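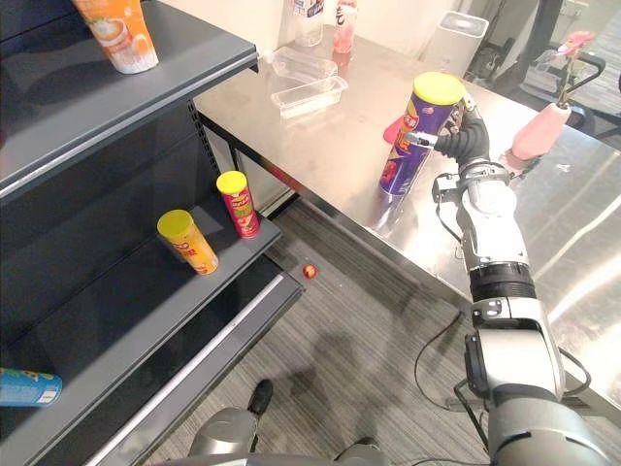
Review: Jomholm Flukgate hand and shelf-picking kit

We bought the Flukgate kit to find out if one arm with a proper hand could restock a small snack shelf. Our shop floor has plenty of two-finger grippers, and they do fine with boxes. Round cans are harder. This review covers the hand, the software that comes with it (called Pinto), and what it was like to live with the setup through December.

What you get

The kit is the hand, a wrist adapter, the control cable, a power supply and a license for Pinto. The arm is not included. Jomholm publishes a list of arms that work with it, and ours was on the list. The box also has a printed quick-start sheet, which is good, and a USB stick with the full manual, which is out of date. Download the manual from their site before you start.

Setup

Mounting the hand took me 26 minutes with the tools supplied. Software took most of an afternoon. Pinto wants a fixed address on your network and will not tell you so; it just sits at "connecting." Once past that, calibration is simple. You move the fingers through six poses and press save after each one.

Keep the cable near the wrist short enough that it can't snag but long enough for a full turn. The manual says one loop. I used one loop and had no trouble.

Gripping

Chip canisters are the thing we handle most, so they got most of the test. They are tall, light and easy to knock over, and the cardboard dents if you squeeze too hard. The Flukgate hand wraps its fingers around one side and puts the thumb on the front, and with the force set to low that hold was good enough for nearly everything we asked of it.

I ran 201 picks from a steel table with the canister standing up. It got 146 of them on the first try. Most of the misses were the hand arriving a little too close and tipping the can. Raising the approach height in Pinto cut those down a lot, and I wish that had been the default.

Cans lying on their sides are another matter. On sloped shelves they come to rest at odd angles, and the hand needs room under the can for its fingers. Out of 51 tries with fallen cans, I stopped writing down results before the end and just noted "poor." If your shelves slope, plan on standing the cans up by hand.

Shiny tables

Pinto uses your own camera to find objects, and polished metal gives it some trouble. It sometimes marked the reflection of a can as a second can. There is a setting called "surface mask" that fixes this. You draw a box around the tabletop once and it ignores anything below the surface line. Clear plastic boxes and trays were missed about as often as they were found, even with the mask on.

Noise and heat

The fingers make a light clicking sound when they close. You can talk over it. The palm gets warm after an hour of steady use but never hot.

Support

I wrote to Jomholm twice. Raghavendra Sastry answered both times within a day and sent a settings file for the approach height problem. The second question, about fallen cans, got a plain "not supported yet."

Compared with the Folura

We had a Folura three-finger hand on loan last year. It was faster and a good deal stronger, but it left dents in cardboard cans at every force setting. For metal parts I would still pick the Folura. For groceries and other light packages, the Flukgate is the better hand.

Good: gentle hold, easy calibration, quick answers from support.

Not so good: network setup, fallen cans, clear plastic, old manual on the stick.

Four out of five. I would drop it to three if your stock does not stand upright.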